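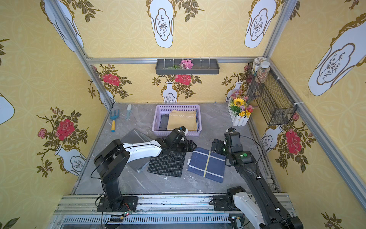 Grid cloth, navy cloth and the dark grey one, with the purple basket at the back wall

Subject: Re: Cloths again: which fold, and what goes in the basket?
Date: 17/06/2025

Dear list,

Thank you for the many answers to my first letter. I reply to this one because it asks the most exact questions.

> You wrote that your kitchen cloths never stay in order in the basket.
> Do you fold them in half or in thirds? And do you keep the dark ones
> apart from the light ones? In our house at Junulura we gave up on
> baskets and went to a drawer, but I miss having them in sight.
> Also, what did you pay for the basket?

I fold in half two times, and then once more if the cloth is thick. Thirds look nicer, I agree, but my cloths are not all of one size and with thirds every pile becomes crooked. The navy one with the yellow stripe is the worst for this. If the stripe does not lie straight, I see it each time I pass.

About the colours: I tried to keep dark and light apart for two weeks and then I stopped. Now I only take care that the dark grey cloths are together, as I use them for the floor and the sink, and I do not want them near the glasses.

The basket was 705 in the shop called Bukhari, near the bus station. They had also a bigger one from Vadis for 3,099, with a lid, but I did not see the use of a lid. A neighbour found the same on the Tima site for 3,089, so the difference is not worth the waiting. 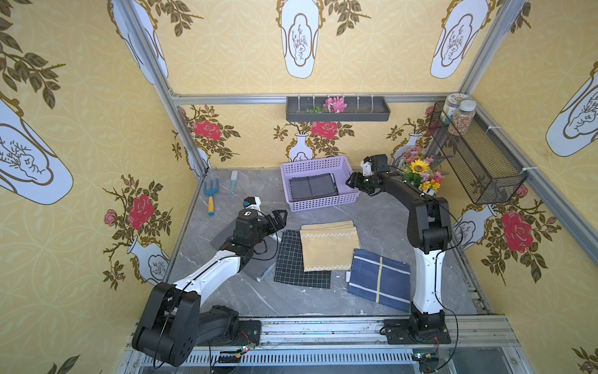 What I like in this basket is that the sides have holes, so the air can go through. A cloth which is put away a little damp does not begin to smell so quickly -- I still prefer to dry it completely first. One dark grey cloth lies flat on the bottom, and the others come on top of it. The beige one with the zigzag border I fold with the stitching outside, otherwise the edge curls.

The brush and the small rake have no good place yet. I have them on the floor beside the basket, and I would be glad for a proposal which does not need a drill. Has anybody used the hooks that stick to the wall, on wallpaper? I am afraid they will take the paper off with them.

With kind regards to all, and please excuse my long letter.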